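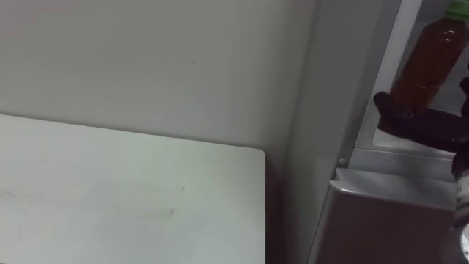 White tabletop against a light gray wall.

Rovent sets PC price for Citov at $18, adds a demo and a refund on regret

MILLIA — Rovent, the independent game publisher, today confirmed the PC price and features of Citov, its long-promised city management game in which the player runs the public transit of a town that would prefer to drive. The game will cost $18 when it launches in October. There is no deluxe edition. A deluxe edition was discussed, and the best idea anyone had for it was a gold-colored bus.

Citov puts players in charge of the fictional port of Marquez, a place with 14 districts, one bridge and a mayor who announces new tram lines during interviews without checking whether there are trams. Players draw routes, set fares, hire drivers and answer letters from residents. The letters are mostly complaints. A small number are compliments meant for the ferry company.

The campaign runs for 100 in-game weeks and can be lost in the first one, as several of our testers were kind enough to demonstrate. A free-build mode removes the budget, the mayor and the elections, but keeps the letters. Players who asked for a way to switch the letters off during the preview period will find a new option in the settings menu that makes them shorter.
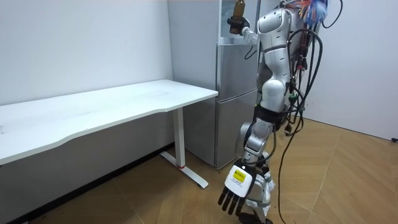

New in the PC version is shared play for up to 4 people, with each player controlling a separate transit company in the same town. Companies can compete for passengers, sell one another old buses at shameful prices, or merge after a vote. Rovent's own test sessions have so far ended in price wars, and one ended in an argument over a roundabout that was still going at lunch the next day. Cross-town timetables can be agreed between players and then ignored, as in life.

The PC version also brings full mouse and keyboard support, controller support, ultrawide monitor support and a rebuilt zoom that goes from the whole of Marquez down to a single bus stop. Passengers at the stop will look at their watches. Text size can be changed in every menu, and all route colors can be swapped for patterns. Save files from the earlier preview build will not carry over. We know how long some of you spent on the harbor loop, and we are sorry.
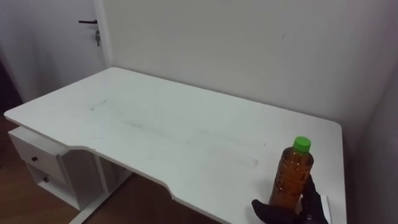 A free demo covering the opening district will be available ahead of launch, and progress made in it will carry into the full game. The demo has no time limit, although the residents will begin to mention it if the number 14 bus never comes. Anyone who buys the game directly from the Rovent store and regrets it may ask for a refund within 18 days, no matter how long they have played. A reason is optional but will be read aloud in the office.

Modding tools will follow in a free update after release. Rovent has no plans for a season pass, a battle pass or a monthly bus pass.

About Rovent

Rovent publishes strategy and management games for PC from its office in Millia, two stops past the end of the line. Review code, screenshots and a press kit are available on request through the Rovent press page. Requests sent before 4 p.m. are normally answered the same day.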